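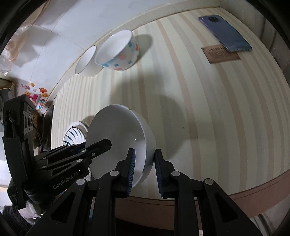

Combien de bols différents pour des démonstrations à deux pinces ?

Bonjour à tous, je me lance depuis le mois de mai dans la collecte de démonstrations à la main, avec une pince dans chaque main, pour apprendre à un modèle à saisir de la vaisselle et à la redresser. J'en suis à 1854 épisodes, presque tous avec le même grand bol blanc. À l'entraînement tout va bien, mais dès que je change de récipient le modèle pose les doigts n'importe où. Faut-il que je recommence tout, ou est-ce que j'ajoute simplement d'autres bols ? Merci d'avance pour vos lumières !
Trullenness

Surtout ne jetez rien ! J'ai connu la même déception et j'ai gardé toute ma première série. J'ai ajouté 13 récipients (des petits, des décorés, des bols à bord fin, un saladier assez lourd), en laissant toujours deux ou trois autres pièces sur la table pour que le modèle apprenne à choisir. Changez aussi la position de départ : debout, couché, ouverture vers vous, ouverture vers le fond. Et pensez à garder un doigt dedans, un doigt dehors, avec le bord entre les deux, de la même façon d'un épisode à l'autre, sinon il hésite. Chez moi, 1000 épisodes bien variés ont donné de meilleurs résultats que tout ce que j'avais avant. Bon courage, c'est long mais on y prend goût :)
Rutkowska

change l'éclairage aussi, le blanc brillant c'est pénible
Pruner

Je rejoins Rutkowska, avec un petit bémol : mettez de côté 7 bols que vous ne filmerez jamais pour l'entraînement et gardez-les pour vos essais. Et notez les épisodes où une pince a lâché, je les trie à part et j'en suis bien contente aujourd'hui.
Pendska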